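What's Inside the Box: Taking Apart an Old Desktop Computer
Project report, November
Group members: Albertina Amaral, Tanko Etim, Hạnh Hầu
Project advisor: Krešimir Dumitrescu

Why we picked this project

All three of us use computers every single day, and before this term not one of us could have told you what a drive cage was. We wanted to fix that! Our plan was to learn a desktop tower well enough to write a set of take-apart notes that another student could follow, with a special interest in the parts that come out without much fuss – mostly the drives.

Getting to know the case

We laid the tower on its side with the side panel off, which makes everything so much easier to see than peering in with a flashlight (Tanko's first idea, and we have forgiven him). The power supply is a big silver box in one corner, and the green motherboard takes up a lot of the floor of the case. It has the processor in its metal socket and four black memory slots next to it. Albertina spent a long and happy afternoon learning the names of the slots, and our notes have a whole page on the long blue one near the edge.

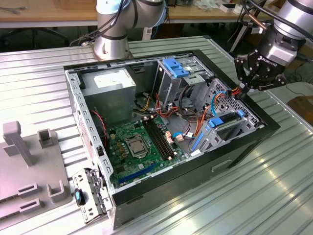
Figure 1. The open tower on its side, with the motherboard, power supply, drive cage and cable bundle.

The cables were what scared us most. Orange, red, yellow and black wires run in one thick bundle down from the power supply area, and at first it all looked like spaghetti. Hạnh suggested making a drawing before anyone wrote a word of instructions, and that drawing went through 10 versions before we all agreed on it.

The drive and its carrier

We ended up liking this section the best. The hard drive sits in a carrier with bright blue plastic pieces on it, and once we started looking for blue we found it elsewhere in the case too, on the drive cage and on the bracket full of little holes. Our notes tell the reader to find the blue pieces first and leave the screwdriver alone until they have.

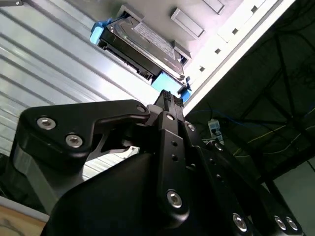 Figure 2. Hard drive with its blue carrier pieces and the gray brackets on the panel.

What we would do differently

We would start the drawing in the first week, and we would write down the name of each part the moment we learned it. We spent two whole meetings arguing over "bracket" and "cage." Mr. Dumitrescu let us argue, and we are still not sure who won.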